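Finger pads, round two

October 9, 2024

So the new finger pads came, and I've spent two evenings squeezing toys with them. If you read my July post you know I was fed up with the old ones, which were fine on anything with flat sides and hopeless on anything a kid would want to play with. Kristaps Lepik kept telling me to try the Uden pads, and I kept not listening, and then the Niten set got a tear in it and I ran out of excuses.

I started with the duck. Ducks are mean little things to grab! The body is fat at the bottom, the head is narrow, and the whole toy squishes if you close too hard. I had the wrist rolled way over for a lot of these, just to see what would happen.

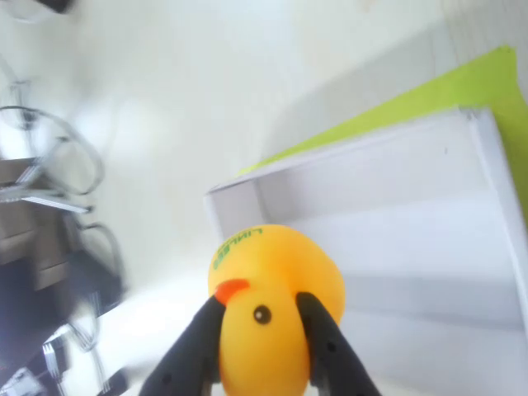

My scoring is very simple. If it stays put while I lift, swing over and stop, it's a pass. I did 162 grabs per set, same speed, same closing force, and the old pads dropped 16. The Uden ones dropped 2, and both of those were my own fault for coming in too high and pinching the beak (sorry, duck).

Drita asked in the comments whether softer pads are worse on hard, slick stuff. Good question, and I didn't have an answer, so I got out the ball. Round things are where I expected trouble, because there's so little touching the pad and any twist sends it rolling off across the table. I ended up slowing the close way down for it, and I'd leave it slow if I were you.

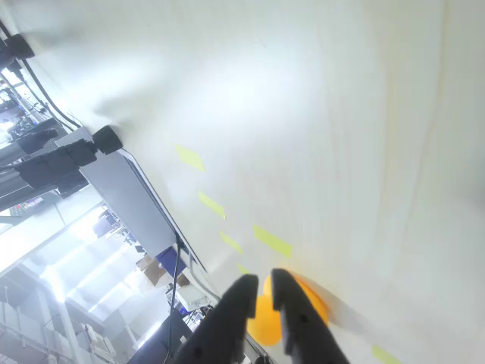 The orange ball and the tape strips on the tabletop.

I haven't finished the ball numbers, so I won't quote any yet. My gut says the gap between the two sets is smaller than it was with the duck, but my gut was also sure the Niten pads would win — so take that with some salt.

Things still on my list: a tighter mount for the left finger, which I think has a hair of play in it, and the Radonjić controller that Todor offered to lend me. If anyone has run that one with soft pads, tell me what closing speed you settled on.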